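Plellis Holiday Lets
Pre-arrival check, Tullano apartment (2nd floor, sleeps 4)
Checked: July 11, 2022

ENTRANCE AND STAIRS
Front door lock and spare key - OK
Stair light - OK, timer set to 30 seconds. Too short for guests with bags. Ask the building manager for longer.
Handrail - loose at the top bracket. Tighten before check-in.

SAFETY
Smoke alarm, hall - OK, tested
Smoke alarm, bedroom - low battery chirp, battery replaced
Carbon monoxide alarm - OK, replace by February
Fire extinguisher - OK, gauge in the green
First aid kit - short of bandages, restock
Emergency numbers on the fridge - old Mrema office number still listed. Reprint.
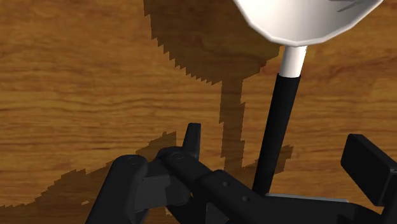

KITCHEN
Gas hob lights on all burners and the shutoff valve turns freely. Dishwasher drains, filter cleaned. Check the long-handled utensils for cracks where the handle meets the head, the one with the white bowl-shaped head included, and throw out anything split. Wood surfaces get wiped along the grain with a damp cloth, no bleach. The fridge was at 5 degrees on arrival and can stay there.

BATHROOM
Hot water - OK, 12 minutes of shower before it cools
Non-slip mat - missing, bring one from the Cimine store
Extractor fan - noisy but working
Outlet by the mirror - cover cracked. Do not let until replaced.

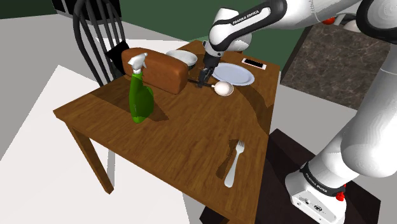
The electrician needs access to the meter cupboard for the outlet job, so leave that key in the lockbox. Quote received is 485 including the call-out, and covers the balcony light as well.

BALCONY
Railing - firm, no rust at the base
Door catch - sticks, oiled
Drain - leaves cleared

RESULT
Pass once the outlet cover and handrail are done. Recheck those two only.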